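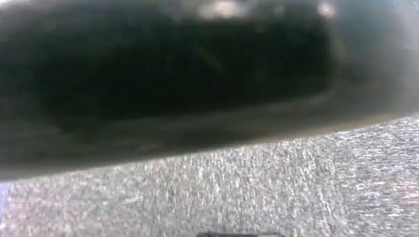 Wrist camera view on a Bonent arm, with the gripper over a speckled gray surface.

Wrist camera (gripper testing)

A wrist camera is a small camera mounted at the end of a robot arm, close to the gripper, so it rides along wherever the hand goes. I've spent a good chunk of this fall comparing grippers with one, and I keep this entry going as I learn more. Last big edit was 11/5/20.

Placement

The camera sits so near the gripper that the gripper can fill most of the picture. Parts that close go soft and dark, and a shiny housing picks up pale blobs of light along the top. What you get to work with is the strip of work surface underneath, and small parts may only peek in at the bottom. I like a flecked mat for this (plain white gave our tracking software nothing to hold on to!).

Grippers compared

I ran 2 grippers on the same Bonent arm, the Graloma and the Bravo. The Graloma has the bulkier body and blocks more of the view, but wow, it holds on well. It managed 675 picks in our long test before I had to stop and re-zero it. The Bravo is slimmer and opens to 80 mm — handy for boxes — though its pads wore down faster than I'd hoped and I swapped them once in November.

Controller

Both were driven by a Nanard controller. Setup is easy enough, just remember to load the right tool offset when you change grippers. I forgot once and drove the fingertips into the mat. The fingertips were fine, the mat has a dent.

Open questions

I'd still like to try a longer camera bracket, and maybe a second camera off to the side. The bracket means redoing the hand-eye calibration, so it's waiting until the Bravo gets its next set of pads.

See also: tool offset, hand-eye calibration, parallel gripper

Contact | Copyright 2020 | Back to top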